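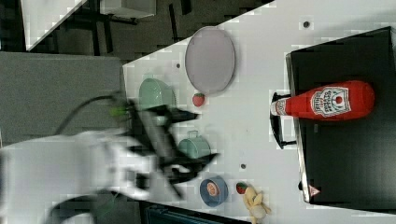
Gus Boateng wrote in after the first release to say that a colander and a strainer are two different things, full stop, and that anyone who mixes them up should be left out of the data. I left them in, Gus! People mixing them up is pretty much what I collect.

Potico: what families call stuff in the kitchen

Hi, and welcome. Potico is a little dataset of kitchen words, the ones people use at home with the people they grew up with. It started with an argument at my sister's place in Lamont over whether ketchup lives in the "icebox door" or the "fridge shelf," and it kept going from there. I've been adding to it on and off ever since, mostly at night, mostly with a snack.

This is version 2. Last updated Wed 30 August.

What's in it

There are 848 rows from 114 households. Each row is one word or phrase for one thing, from one household. If your grandmother said "spider" for frying pan and your dad said "skillet," that's two rows with the same household number. Everything is in one file, potico_words.csv, and there's a second file called questions.txt with all 30 questions the way I asked them.

The columns:

house - a number, in the order people wrote back to me
thing - my own plain name for the item (bowl, dish towel, end of the bread loaf, and so on)
word - what they call it, spelled how they spelled it
who_says_it - "everyone," "kids," "grandparents," or blank
since_when - free text, super messy, sorry
note - anything else they told me, with names taken out

I didn't fix spelling in the word column. "Collander" stays "collander." If you want it cleaned up you'll have to do that yourself, and if you do a nice job please send it my way.

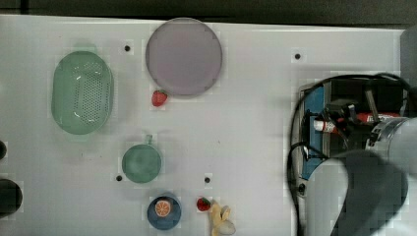 How I asked

Mostly by email, with a few phone calls for older relatives who'd sooner talk (those notes are the longest ones, and the best). The first batch went out in February to everyone I could think of, plus the folks on the Riltudance neighborhood list, who are chatty and wonderful. Na-rae Shim typed up the phone calls. Su-bin Yeo went through the Korean words and caught a bunch that I'd split wrong, so any mistakes left in there are mine.

Each question described the thing without naming it. So it was "what do you call the bowl with holes in it that you drain noodles in?" and never "what do you call a colander?" I slipped on question 12, where I wrote "spatula" right in the question, and I kept the answers but you shouldn't trust them much.

What's missing or weird

A lot of these people know each other. Half of Riltudance seems to be cousins. Please don't use this to say anything about a state or a country, it can't hold that up.

Blank in who_says_it can mean "I didn't ask" or "they didn't say." I should have used two different codes and I didn't. Version 3, maybe.

Mug and cup are a mess. Some families use "cup" for all of it, some only for the kind with a saucer, and one house says "coffee cup" even when there's cocoa in it. I gave up on sorting them and put everything under thing = mug. Plate was easier, except for the homes that have a special word for the big one that only comes out for company.

Also, baby words. I went back and forth on these, and in the end I kept them when a grown-up in the house still uses the word. "Nana" for banana shows up a lot that way, and so does "bobberies" for strawberries, which I now say too.

Things people have done with it

Sheena McIver made a card game out of the word column for a family reunion, and I'm told it got loud. There's also a crossword. A friend loaded it into Dovedance, her word list program, and the accents came out as question marks - save the file as UTF-8 first and you should be fine.

Use it for whatever you like. Teaching, games, a paper, a quilt. Just say it came from Potico, and don't try to work out which house is which.
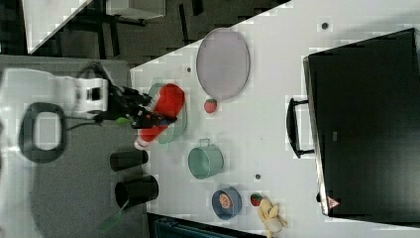
Vilho Huttunen asks whether there'll be a round on words for leftovers, and says his family has four, one of which only applies to soup. Yes please! I'm writing the leftover questions now, along with a few about what you call the drawer where all the odd stuff ends up. If you have words for either, send them over with a line on who says them. Long answers are fine, and so are rude ones, though I'll put those in the note column with a little star.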